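Início > Blog > Ferragens e controle de acesso

Substituição de fechaduras no escritório: registro e orientações

28 de fevereiro de 2019

Concluiu-se em fevereiro a revisão das ferragens das salas que administro no edifício Flisirau. O levantamento, conduzido por Da-eun Oh, apontou 7 portas com cilindros gastos e 3 com contratestas desalinhadas. Optou-se por fechaduras de embutir da linha Justetti nas portas internas e por barras antipânico Brelden nas 2 saídas de emergência.

A escolha da barra exigiu maior cuidado. O modelo anterior admitia travamento por chave pelo lado interno, solução que considero inadequada para rota de fuga. O novo conjunto permanece sempre livre para quem sai — o controle incide apenas sobre a entrada.

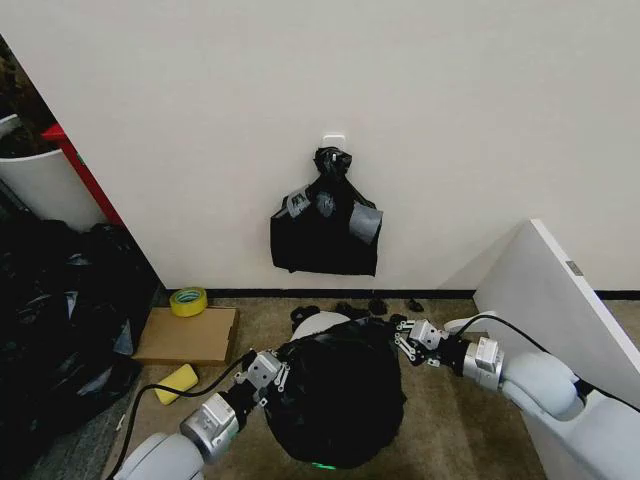

Cilindros e chaves

Adotou-se um sistema de chave mestra com dois níveis. As cópias somente serão fornecidas mediante solicitação escrita, e cada chave traz gravado um código próprio. O lote atual corresponde ao pedido 474, que deve ser citado em qualquer reposição.

Manutenção

Recomenda-se lubrificação com grafite em pó, aplicada em pequena quantidade. Óleos comuns retêm poeira e comprometem os pinos. A próxima verificação está prevista para julho, quando também serão avaliadas as molas aéreas Heo, ainda sem definição quanto à força de fechamento adequada às portas do corredor.

Contato | © 2019 Todos os direitos reservados | Voltar ao topo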